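Murketti – le coin salon, en photos

Quelques vues de la pièce du fond, prises vite fait le 21/10/2023. Le reste suivra, promis. Mobilier Jurura pour l'essentiel, 60 m² à remplir... pas simple.

Le coin table
Plateau carré en bois clair, pied noir en pyramide. Vase blanc, fleurs oranges et jaunes – ca réveille le mur.
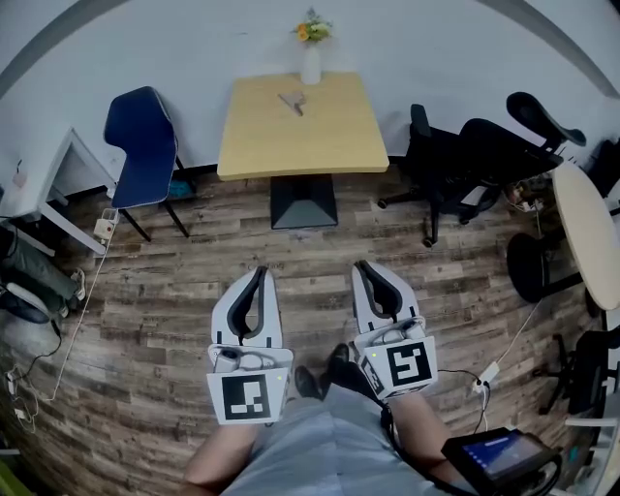 Les sièges
Coque bleu marine à gauche, fauteuils de bureau noirs à droite. Depareillés, on garde comme ça.

Photos : Dougal Rankin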